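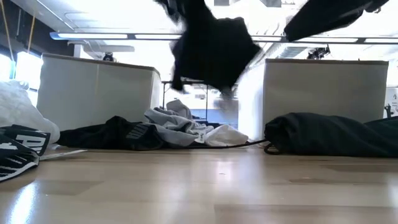 Home Jobs Take part Contact
Search this site Go

Sorting laundry: people wanted for a study

Namness is looking for 21 adults to help us find out whether machines can do household chores yet. Our arms can pick up a T-shirt. Telling a hoodie from a bag in a heap is harder – folding is harder still.

You will sort mixed clothes by hand, then watch two arms try the same job and mark each attempt. So far we have marked almost 170.

- Sessions last two hours, at our Lasstead workshop.
- Clothes are sorted by colour, greys in one fabric bin and blacks in the other.

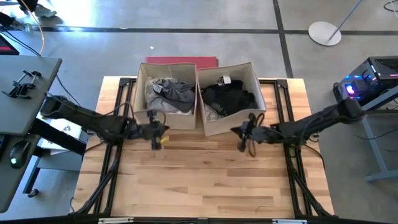
- No technical knowledge is needed. You must be able to kneel and lift a full bag.

Apply by 2022-11-03, giving your age and the hours you are free.

Contact Namness, Lasstead | © Namness | Back to top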